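The day Melon wouldn't let go

I caught the lead tech at Xolalpa on a lunch break, and we got straight to the fault everybody in the shop still talks about. Melon is their two-armed sorting station, and last November its right gripper closed and stayed closed.

"I hit stop, the arm froze, great! But the fingers kept squeezing," she told me. "Stop cut the arm and left the gripper powered. Two separate circuits, and we'd never tested them together."

She was out 40 minutes (and one fingernail, ouch). The log showed 2,218 cycles without a hiccup before that one.

So what does Melon handle all day? Little parts, mostly, out of lidded boxes and trays.

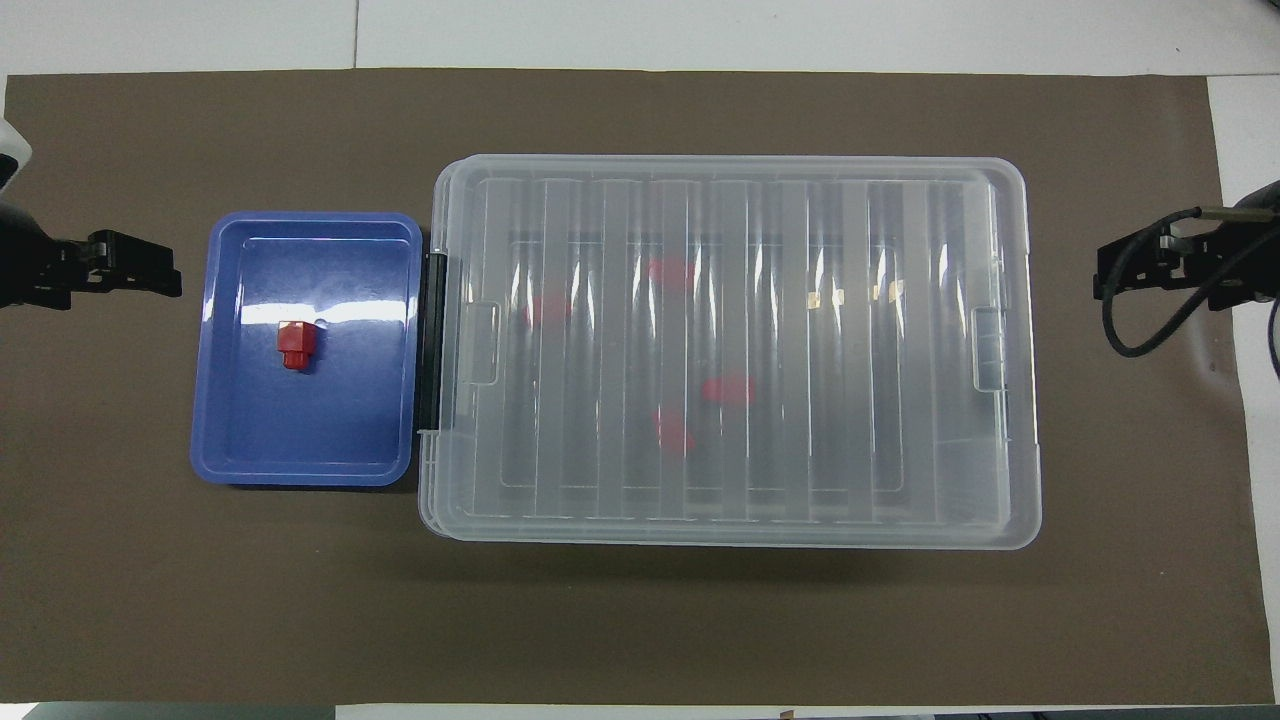 What they changed

"One button kills everything now, and we test it every 600 cycles," she said. She also wants the cable on the right arm tied back, and she's still arguing with Joreteo over who pays for it.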